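Comparing finger pads on soft items
Emiliano Valcárcel, Gornaddale bench notes
Updated August 15, 2019

These steps are for the hand-held version of the Carrasco two-finger gripper. The same pads fit the arm at Guvbridge, but trying them by hand first is quicker and saves wear on the arm. Allow an hour for each pair.

What you need
Two sets of pads, a small screwdriver, a padded or quilted cloth item, and a blanket to lay under it. A sofa is a better test than a bench, as the surface gives when you push down.

1. Fit the first pads
Slide each pad on to its finger and tighten the screws evenly. Work the trigger a few times with nothing between the fingers. The pads should meet along their full length.

2. Line up with the jaws open
Hold the gripper over the item and pick a part where the cloth bulges between two seams. Keep a tip on either side of it. Going straight for a seam gives uneven results, so leave those for a second run.
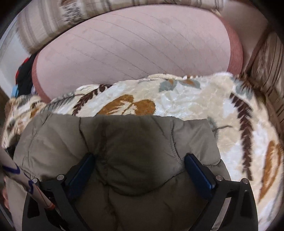

3. Close on the cloth
Press down until the padding starts to give, then close slowly. Look for cloth on both pads before you lift. If only one side is touching, open up and start again. Don't count that as a failed grip.

Check the blanket too. The blue pads have a fair bit of bite and will pick up a fold of whatever is underneath if you push too deep.
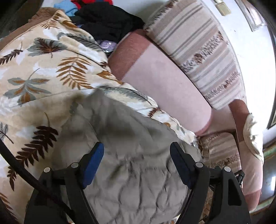
4. Lift, hold and log
Raise the item clear and hold it for 60 seconds. Write down held, slipped or dropped. Shake the cloth out between tries so the folds differ each time.

5. Change pads and repeat
Do the same number of tries with the second set. We did 299 per set in June for the Pokholm comparison, but 101 is plenty for choosing between two pads. Keep the log sheets with the pads they belong to.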